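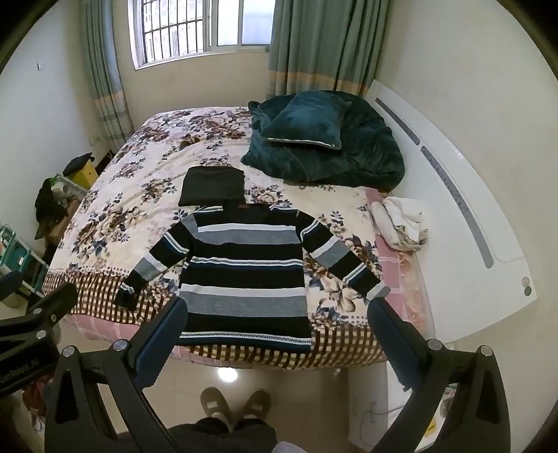

Dobrar camisola de malha foi coisa que aprendi tarde e mal. A minha mãe pendurava tudo em cabides, e eu cresci convencida de que os ombros das malhas vinham de fábrica com aqueles bicos (não vêm!). Só mudei de vida quando a Maite Moya, que arruma armários há anos na rua Sotomayor, me apanhou a enfiar uma peça às riscas numa gaveta, à força, e me mandou parar.

O método dela começa na cama. Estende-se a malha bem aberta, mangas para fora, alisa-se com a palma da mão e só depois se pensa em dobrar. As riscas largas ajudam imenso, porque servem de régua: se a manga dobrada fica torta, vê-se logo. Uma manga para dentro, depois a outra, a barra ao encontro do decote e já está um retângulo decente.

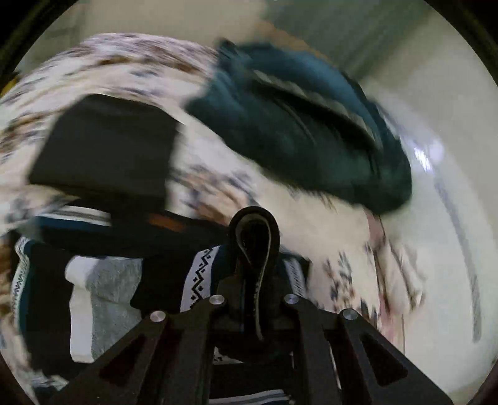 O pior é sempre o resto da roupa. Começo com uma camisola e daí a nada tenho a colcha às flores coberta de peças soltas, e acabo a tarde a negociar comigo mesma o que fica e o que sai. As peças escuras deixo para o fim — preto com azul-marinho, só à luz da janela, e mesmo assim engano-me.

Para guardar, comprei umas caixas baixas da Brenska, 300 gramas de peso pluma, que cabem debaixo da cama. A Maite prefere as da Listum, mais rijas, e ainda discutimos isso ao telefone. As malhas grossas vão por baixo, as finas por cima, e em setembro troca-se tudo outra vez.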